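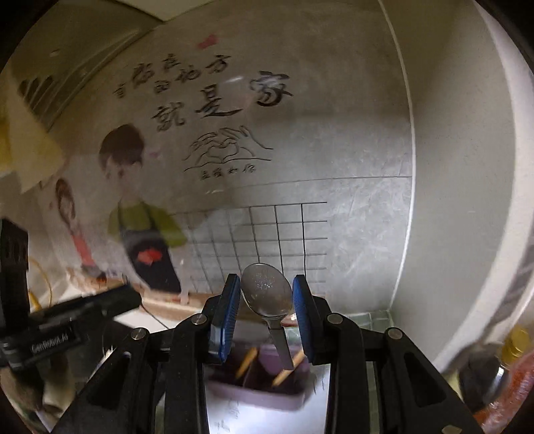 Ingvild Sjöberg

Okay, so the finger pads. I know I said in June that the hand was done and I'd be moving on to the wrist, but then I spent a whole Saturday on cutlery and now I have opinions.

Flat things are easy, boxes are easy, a sponge will forgive you almost anything. A spoon is horrible! The handle is skinny, the bowl is curved, and wherever you squeeze it there's only a little patch of metal touching the rubber. My first pads were printed in something way too hard and every spoon I own did a slow pirouette and pointed at the floor. The blue ones are so much better. I can close the two fingers on a stainless spoon with the bowl straight up and nothing but rubber on either side of it, and I'm a bit in love with how that looks.

The linkage took longer. Both fingers have to stay parallel the whole way in, and if the pivot screws are even a hair too tight one side drags and you get this lopsided pinch. Too loose and it rattles like a shopping cart. Eilif Aasen, who has the bench next to mine at Bråten, told me to stop cranking them down and put a drop of threadlocker on each one, then back off a quarter turn. Annoyingly, he was right (hi Eilif).

I wrote a little cycle script so I could leave the motor version opening and closing on the bench overnight. It got through 600 cycles before a pad started peeling at the corner, so I roughened the backing with sandpaper and glued it again, and the next pair went to 3,000 with just some shiny wear in the middle. Good enough for me. Bråten closes at 12 anyway and I wanted my bench back.

Next up is chopsticks, the plain wooden kind. Two at once is a mess, they roll over each other and cross, so I'm starting with one and being patient about it. I've been calling this version Tilia, by the way, and if the wrist ever happens it gets its own post. I still need to order the bearings - does anyone have a source that doesn't want me to buy 1,000 of them?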